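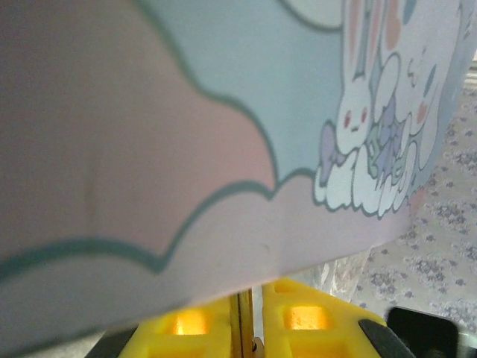 Keep the Paper

17/01/2004

Somebody at my kitchen table last month tore into a present in four seconds flat and the paper was in the trash before the lid was off the box. Good paper too. Thick, soft colors. I got it out of the trash later and smoothed it on the counter with my arm and I have been arguing with my family about it ever since, so now I'm going to argue with you.

My position: pretty paper is a thing you own. Wrapping sheets, big cards, the printed sheet that comes folded inside a stationery set. You paid for it or somebody did. A pink cloud with bumpy edges, a bunny with striped ears and a lavender bow, flowers in mint and blue. Someone sat and drew that. And we treat it like a banana peel.

The case against, which I hear a lot. It's clutter. It's kid stuff. You'll never use it. There is more at the store.

OK, clutter. Paper is flat. I have a drawer under the oven mitts, 13 inches wide, and it holds more sheets than I could use up in years. Meanwhile the same people who call it clutter have 500 twist ties and a bread machine. The bread machine is the clutter. I said so in November and it did not go over well.

Kid stuff. Sure. Bunnies on a fluffy white cloud are meant for a kid, or for a baby shower, and I am neither. I don't care. Pastels are restful to look at in January when everything out the window is the color of a dishrag. I lined the silverware tray with a sheet like that and every morning I get a spoon and there's a rabbit. It's a small thing. I like it.

Creases. This is the one that gets people. They think once there's a fold in it the sheet is ruined. A faint crease down a pink cloud, who is going to see that? Who is holding it up to a lamp? Put the crease on the bottom of the box. Or iron it, low, no steam, a dish towel on top. I scorched one once with the iron set for cotton, don't do that. Or leave it. The crease doesn't hurt anything.

There is more at the store, yes, and have you looked at it lately. I went to Rellska before the holidays and the rolls were so thin the printing on the box showed thru. Then drove out to the Bavel in Stidville, same thing but with glitter. Glitter! It was in the car until New Year's. The only decent sheets were the flat ones, Sethi makes them, sold singly, and by the time you've bought enough for one big box you could have bought another present. So no, there isn't more at the store. Not more of the good kind.

What I actually do, for anyone who's on the fence. Cut the tape, don't pull it. Pulling takes the color off. Stack big sheets flat, roll anything too big for the drawer and put a loop of ribbon around it, not a rubber band, rubber bands bite. Small scraps get cut into tags. A scrap with a face on it is the best tag, cut wide around the ears. Plain cloud parts are good for covering up a kid's notebook or the inside of a shoebox lid.

And use it. That's the part savers get wrong, and I'm one so I can say it. My aunt left 9 rolls in a closet that had gone yellow along the edge, saved for something nice that didn't come along. That's as bad as the trash, maybe worse, it took longer. If the sheet is nice and the person is nice then wrap the thing. Then ask for the paper back. I do. People laugh and then they fold it up and hand it over, usualy with the tape still on.

My sister says I'm turning into our grandmother. Grandma had a whole suitcase of it under the bed, and I'd give a lot to know where that suitcase went.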